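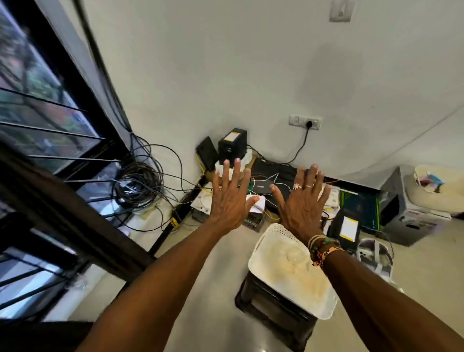

Lunel head-camera set, notes for whoever picks this up next

Welcome, and thank you for taking an interest in our little comparison! Lunel holds 2671 short clips of people using their hands around the home, recorded from the wearer's point of view with two head cameras, the Auer and the Onlow. We wanted to know which one keeps both hands in view when a person reaches forward, because our arm controller at Urnurdale learns its reaches from these clips and gets badly confused when a wrist disappears.

Each clip runs up to 40 seconds. We set aside 300 of them for testing, so please don't train on those, however tempting it is - we did it once ourselves and lost most of May to it.

Curtains got a folder of their own. Cloth folds over the fingers and hides the grip, and a bright doorway behind dark fabric is hard on any exposure setting, so it is a fair place to try one camera against the other.

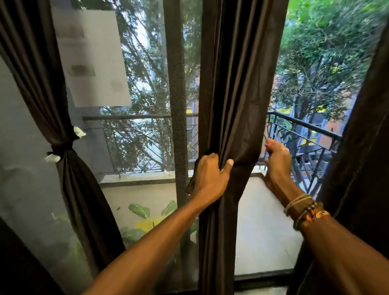 Meriem Benjelloun wrote back that the Auer still loses the thumb in heavy folds, and that she would label those grips "unsure" before feeding them to a two-finger gripper. We have added the label, and 10 clips carry it so far.

Left and right are always the wearer's own. Corrections are very welcome - send the clip number along with them.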